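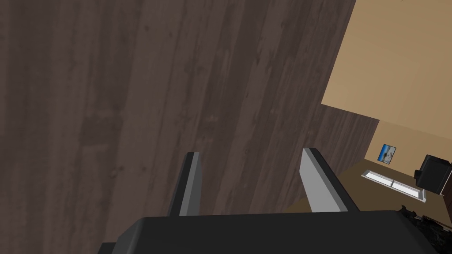
Floating floor: does the moisture reading have to be the same across the whole slab?

Macarena Escobar
I have a ground-floor bedroom with a concrete slab, and I plan to install Trudholm click planks over a Prastholm underlay. I took pin meter readings at several points in August. The middle of the slab reads low. The strip along the outside wall reads noticeably higher, and the difference is still there after a week with a dehumidifier running.

The underlay sheet only says "dry substrate" and gives no method. The slab was poured with the house, so it is long past curing. Do I treat the high strip separately, or does one high area rule out the whole room? I would prefer to avoid an epoxy coat if a film will do.

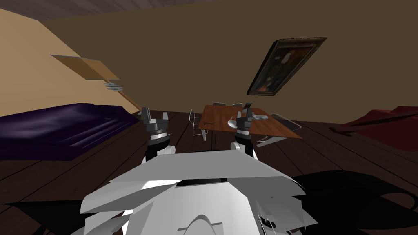
Mawuli Ackah
Put plastic under it and go. Mine has been down for years over worse.

Casimiro Echevarría
A pin meter gives a surface reading on concrete, and most of them are calibrated for wood. Use it to find the high spots, then test those spots properly. Drill for an in-slab humidity probe, seal the sleeve, and let it equilibrate for the time given in the probe instructions. Two holes in the strip and one in the middle would be the minimum I would accept.

The highest result governs the room. The planks are locked together and the film is continuous, so there is no practical way to give one edge its own specification.

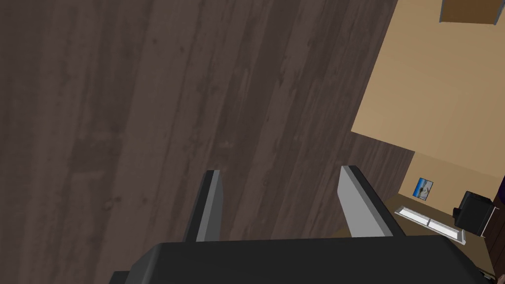 Dark wood-look planks, laid

On the film: overlap the seams and tape them, and turn the edges up the wall behind the baseboard. Check whether the Prastholm underlay already has a film attached. If it does, do not add a second one unless the sheet allows it. If the probe results are above the plank maker's limit, a loose film is the wrong product and you are back to a bonded coating.

Also look outside. A high strip along one exterior wall is often a grading or downspout problem, and you should fix that before you spend 33 minutes on the phone with Plarnix support like I did.

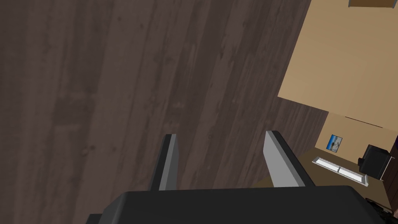
Seidu Laryea
I agree with testing at depth, but get the flatness sorted at the same visit. Run a long straightedge over the slab in both directions and mark the high spots — grinding is easier before the film goes down. Then pick the plank direction. Boards running on a diagonal to the walls, with dark wood grain and streaks along the seams, give a decent look, but the angled cuts at the walls produce more waste, so order extra. Keep the expansion gap on all sides whichever way you run them, including at the door casing.

Macarena Escobar
The downspout on that side empties right at the footing. I will extend it first and order the probes after that.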